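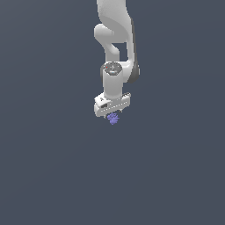 Section 3: Getting the arm to hold something in the sim

By now you should have the arm model loading without errors (if not, go back to section 2, it's nearly always the file path). This is the bit I enjoy most, where you get a grip worked out on screen before anyone lets you near the real arm on the bench at Bosberg. I've written it the way I do it myself, so if Vsevolod taught you a different order, use his, but don't mix the two halfway through. Ask me how I know!

Last tidied up March 2022, after Hiu-tung Yeh found two steps that had been the wrong way round since September. Thank you, Hiu-tung.

Before you start

Log in to the left-hand computer in the workshop, the one with the Zostunari sticker on the lid. The other one will run it, but it crawls. You can do all of this at home too if you've copied the Bakora folder across (Bakora is what we call our set of scripts, and the folder has to keep that name or nothing finds anything).

CAUTION: Check that the output box says SIM and not BENCH. The two settings look very alike in the menu and I have picked the wrong one, with Milagros leaning over the bench at the time. Nothing touched her, but the arm moved and we both jumped. The red stop button should be pushed in whenever you're doing sim work.

Loading the scene

1. Open the Bakora folder and start the file called hang_start. Give it a moment, the first load is slow.

2. When the window opens, pick "arm only". This leaves out the bench, the floor and the shelf.

3. Set the object to "lump". Kheri Mosoti modelled it for us and it's a right pain to hold, all bobbles and dips, so if your grip copes with the lump it'll probably cope with most of what we pick up.

4. Set gravity to ON. It switches itself off each time you change object, and I've no idea why.

Closing the gripper

5. Type close and press enter. Let the fingers come together on their own and don't touch the sliders while they're moving.

6. Wait for the number in the bottom box to settle. It'll flicker a bit first.

7. Type lift. Watch the lump, not the arm.
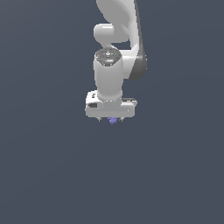

Gripper width is the setting people fiddle with most, and usually they fiddle too much. Start at the default and go down by 2 at a time, running close and lift again after each change. Turn the view until you've got a finger on each side of the lump, with the purple sitting between the two stubby grey tips, and then you can judge whether it's central. If it's well over to one side, shift the object across before you go near the width again. You'll want to zoom right in for this, the fingers look tiny next to the rest of the hand!

8. Once you're happy, type hold and let it run for 2000 steps. Go and put the kettle on.

9. Come back and look at the grip again. If the lump has dropped, you've gone too wide. If it's jittering like mad, you're too tight (the sim is trying to push the finger into something solid and gets cross about it).

NOTE: A bit of slow turning is fine. Wai-kit Tang and I argued over this for a whole evening, and in the end we agreed to let it go as long as the lump stays put between the fingers.

Checking from other sides

10. Press V to go to the next view. A grip can look lovely from the front and be hanging on by one bobble when you go round the side, so please don't skip this even if you're in a hurry. 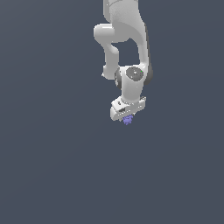

11. Keep pressing V until you're back where you began. If the hand blocks your view, hold shift and drag to tip the camera. I do at least 3 views, more if I'm not sure.

12. Save a picture from each view you've checked. They go in the pictures folder under your own name, please, not mine.

Saving the grip

13. Type save, then a name. Keep it under 20 characters with no spaces. Something like lump_narrow is fine. "test" is not, we've got heaps of those already.

14. Write the width in the paper notebook as well, the green one by the Hung power supply. Yes, paper. We lost the lot once when the disk went.

If the program freezes on save, wait a full minute before you close it. It's usually still writing the file, and if you kill it partway through you'll get a grip that loads with the fingers inside out. Milagros Puma has a script that mends those, but she'd much prefer you waited.

Running a saved grip on the real arm is in section 4. You'll need a second person in the room for that.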